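Storage and parts racks – gallery

The Landow hall was refitted in November. The work covered flooring, shelving, bin labels and the parts index. Layout was drawn by Ruoxi Wan; the index was compiled by Tomos Gethin from the old Garville lists. The notes on this page are meant for anyone who has to find, move or return a part.

Racking

The shelving units are painted blue, with perforated uprights and crossbars. Shelf height can be reset in steps along the perforations. Empty the shelf first, then move one end at a time. Check with a level before reloading. Shelves that carry body parts are set so that the top surface can be reached while standing, and nothing is stacked on top of a part that has a finished face.

The racks came from the Bañuelos depot and were repainted before delivery. Touch-up paint is in the Lenovthorpe cabinet, second drawer. Use the brush, as the spray can gives a different gloss.

Crates

Green plastic crates go on the lower levels. Each crate holds one class of part, and the class is the first digit of the index number. The index runs to some 3,000 entries, of which 941 have been checked against the physical part so far. Crates with a failed check are put at the end of the row with the label turned inward until Nabila Fawzy has cleared them.

Trim and covers

Hub caps are stored flat. Standing them on edge has warped several of the older ones. Light scuffing on the rim is recorded as grade B and the part stays in use; a broken clip or a cracked spoke is grade D and the part is withdrawn. Dust is removed with a dry cloth only. Curved moldings are laid next to the hub caps with clear space between them – contact marks on white plastic do not polish out.

Part 876 is listed twice in the printed index. The second entry should read 867. The correction is in the file copy but not in the copies handed out at the Garville meeting.

Floor

The carpet is low-pile and gray, with a speckle of charcoal and paler gray. It was laid over the old concrete by Iolo Edwards in two stages. Vacuum along the length of the hall. Racks on casters are to be lifted over the joints and set down, as dragging pulls the edge. Cables are to be kept clear of the caster paths.

Access

The line of red barrier tape marks the edge of the rack area. Tables for laptops and paperwork are on the other side of it. Parts are signed out at the tables after 9 in the morning. Requests for parts held at Bañuelos go to Tarcísio Guimarães. 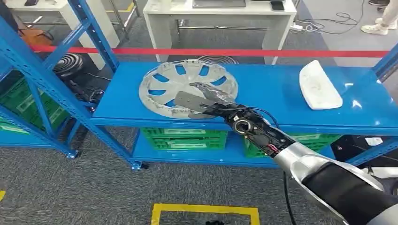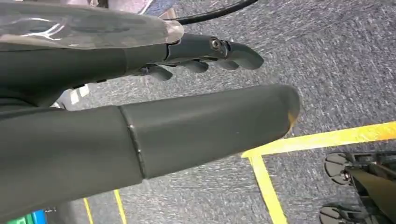

First picture: hub cap and white molding on the top shelf, green crates on the level under it. Second picture: the gray speckled carpet.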